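Guides > Walls and Paper > Hanging a Large-Print Wallpaper

How to Hang a Large Leaf-Print Wallpaper in a Small Room

Last updated: October

I love big prints in small rooms. People will tell you a tiny room needs a tiny pattern, and then they paper a powder room in little dots and wonder why it feels like the inside of a gift box. Go big! A leaf as long as your forearm makes a narrow wall feel generous, and it hides bumps in old plaster better than anything I know.

The catch is matching. A large print has a long repeat, so you waste more paper and every mistake at the seam shows from the doorway. Take your time on the first two strips and the rest of the room goes along pretty happily.

What you need

Smoothing brush or plastic smoother
Snap-off knife and a full pack of blades (more than you think)
Level or plumb bob
Wide putty knife for trimming against
Seam roller
Paste, bucket, roller and tray if your paper is unpasted
Two clean sponges
Stepladder, pencil, tape measure

I use Lastico paste for ordinary paper and the heavier Flestico tub for anything thick or vinyl-coated. Check the label on your roll before you buy either one. Some papers want the paste on the wall, some want it on the paper, and getting that wrong is a miserable way to spend a Friday night.

Figure out how much to buy

Measure the height of the wall, then look on the label for the pattern repeat. Divide the height by the repeat, round up to a whole number, and multiply back. That's the length you'll really use for each strip, before trimming. Mine was a 33 inch repeat on an 8 foot wall. Eight feet is 96 inches, which needs three repeats, so each strip came to 99 inches. That left me only 3 inches for trimming top and bottom, and I wouldn't cut it that fine again. If your number comes out tight like mine, go up another repeat or be very careful where you start the pattern.

Look for the words "straight match" or "drop match" too. With a straight match, the pattern lines up at the same height on every strip. With a half-drop, every other strip slides down by half the repeat, and it helps a lot to cut from two rolls, odd strips from one and even strips from the other.

Buy one extra roll. Check that the batch numbers are the same on all of them before you open the plastic.

Get the walls ready

Take off switch plates with the power off at the breaker. Scrape off loose paint, fill the holes, sand, wipe down the dust, and let everything dry. Then prime with a wallpaper primer. I skipped primer once, in my first apartment, and when I moved out the paper took the face of the drywall along with it. Never again.

If the wall is a dark color and your paper has a pale background, tint the primer toward the background color. A hairline gap at a seam will then be almost impossible to spot.

Pick your leaf

This is my favorite part! Unroll a good length on the floor and stand back from it. Decide what should sit at the top of the wall. I like a full leaf a few inches down from the ceiling, with only stems and background running off above it. Old ceilings are hardly ever level, and a wandering line is much easier to see when it slices through the fattest part of a leaf. 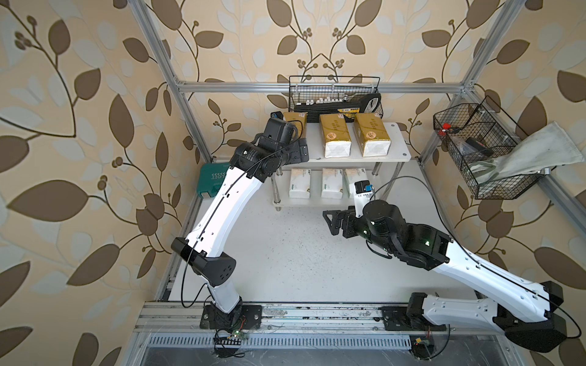 Brown and cream leaves with curling stems and little berries, on beige.

For colors, I lean toward soft backgrounds. Beige and warm gray are forgiving at the seams. Navy and black look wonderful, but the raw white edge of the paper can peek through, so run a matching chalk pastel along the edges of each strip before you paste. My friend Dymphna Daly taught me that one when we did the hallway at Nanisden, and it saved the whole job.

Hang the first strip

Don't trust the corner to be straight. Measure out from it by the width of the roll minus half an inch, and draw a light plumb line from ceiling to baseboard. The extra half inch will wrap around the corner onto the next wall.

Paste the strip, fold both ends in to the middle with the pasted sides together, and let it rest for as long as the label says. For many papers that's 5 minutes. Resting lets the paper swell before it goes up, so you get fewer bubbles and seams that stay shut.

Unfold the top half, set it against your line with a little extra riding up onto the ceiling, and smooth from the center out. Then open the bottom half and do the same. Step back and look. If it's off, peel it down gently and try again – wet paper is more patient than you'd expect.

Match the second strip

Start matching at eye level, where you'll be looking for the next ten years, and work up and down from there. Slide the strip with flat palms until the stems meet. Butt the edges together without overlapping. Wait a bit, then go over the seam lightly with the roller. Press too hard and you'll squeeze out the paste and leave a shiny track.

Berries and thin stems are the things to check. A broad leaf can be a hair off and still look fine, but a skinny stem with a step in it will catch your eye every time you walk in.

Turn the corner

Measure from the last strip to the corner at the top, middle and bottom. Take the largest number, add half an inch, and cut the strip to that width. Hang it, wrapping the extra around. Then draw a new plumb line on the next wall and hang the leftover piece to it, overlapping the wrapped bit. You'll lose a sliver of pattern in the corner. On a busy leaf print it disappears.

Trim and clean up

Press the putty knife into the angle at the ceiling and run the blade along it. Snap to a fresh blade for every strip. Dull blades tear damp paper, and the tear always seems to happen right over the door. Sponge paste off the ceiling and baseboard as you go.

Leave the heat low overnight. Small bubbles usually flatten as the paper dries. Keep the biggest scraps in a labeled envelope for patching later. I still have some of the green Fitzgerald fern from a bathroom I papered in 2000, and I used a piece of it last spring behind a new towel bar.

Contact | Copyright Walls and Paper | Back to top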